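The Seven Rules of Bench Nine

I got the job at Jarex because I could spell "calibration" and the other candidate couldn't. At least that's my theory. I'd spent four years writing the leaflets that come with kettles, so when they asked whether I could write a code of good practice for robot arms I said yes, of course, and then went and sat in the car park for a bit.

The old code was 155 pages long. It had been put together by Werkley, before Jarex bought them, and I don't believe a living soul had got past page 50. There was a whole chapter on gloves! My orders were to get it down to one sheet you could read with a mug in your hand.

So I went and stood by the bench for a week, and wrote down what people did when they thought I was looking at my phone.

Rule 1 came easily. Clear the mat before you start, and leave it clear until both arms are parked out to the sides.
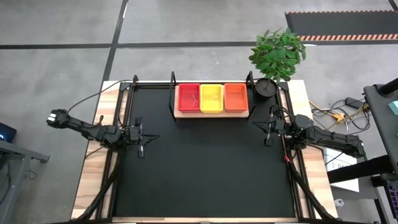 Rule 2 was about the bins, and it nearly finished me. The day shift said red, yellow, orange, left to right, always. The night shift said it didn't matter a jot. I wrote "always" and got a note under my door with one word on it, which I won't repeat (it was spelt correctly, I'll give them that).

Rules 3 to 6 you can guess. Keep your hands out. Say "moving" out loud before anything moves. Keep the cables off the mat. If you don't like the look of something, stop it, and you'll never be told off for stopping.

Then there was the plant.

The Kwon test, the old code called it, without a word about who or what Kwon was. An arm that could manage a plastic basket 2000 times running still had to be tried on something alive before it was passed. Werkley gave it three lines on page 148, squeezed in between fuses and the index. Everybody at the bench did it, day shift and night shift alike, and they all went a bit quiet while they did.

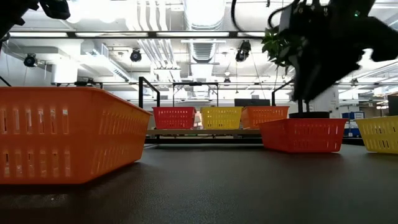 The Kwon test on bench nine: the gripper up among the leaves.

I asked what counted as a pass. No torn leaves, said one. Pot still upright, said another. The oldest hand there thought about it for so long that I'd put my pen away, and then she said you ought to be able to do it again tomorrow with the same plant.

I wrote that down word for word. The people upstairs at Jimance, who own Jarex, who own Werkley (do keep up), sent it back with "not measurable" in red pen. I sent it up again. They sent it back. This went on until September, by which time I'd started watering the thing on my way in and had become rather fond of it.

In the end they signed the sheet without reading it, I think, as they'd mixed it up with the new parking rules. Rule 7 is still there at the bottom, in slightly smaller type. I moved my mug off it this morning and went to fill the watering can.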